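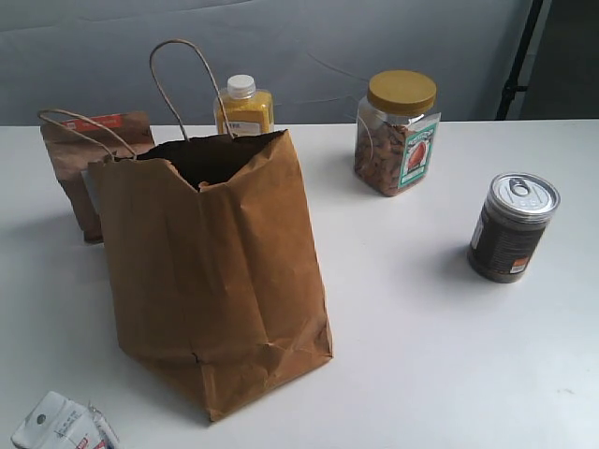

3.2 Unpacking and the reuse of paper bags

Households in the Lirnstead part of the study were asked to unpack their shopping as they normally would and to keep every paper bag that came into the home. Over the study period, 1052 bags were logged at unpacking. A further 1546 were logged in Goltum, where fewer people own a car and shopping trips are shorter and more frequent.

Figure 2. Groceries and paper bags on a table: a bottle of yellow liquid, a jar of almonds, a can with a ring pull and a white carton, with a creased kraft bag standing open.

Mixed loads of the kind in Figure 2 were common in both towns. Bottles, jars and cans put most of their weight on a small area of the base, and participants tended to place them first, with cartons and soft packets on top. Bartoš found the same order in an earlier survey of market shoppers, although the bags in that work had flat handles.

Creasing alone did not stop people using a bag again. Bags with wrinkled sides were kept if the base still stood flat, and most were folded and stored near the kitchen bin or inside another bag. Handles mattered more. A bag with one loose twisted handle was usually moved to a lighter job, such as holding newspapers or vegetable peelings - very few went back to the shop.

We scored the condition of each bag on the Dulleneo scale, which runs from 1 (as new) to 5 (no longer able to hold a load). Scores were given by the participants themselves, using a printed card. Small tears in the front panel caused the most disagreement between members of the same household, and in those cases we kept the higher score. Bags that had been wet were recorded separately and are dealt with in the next section.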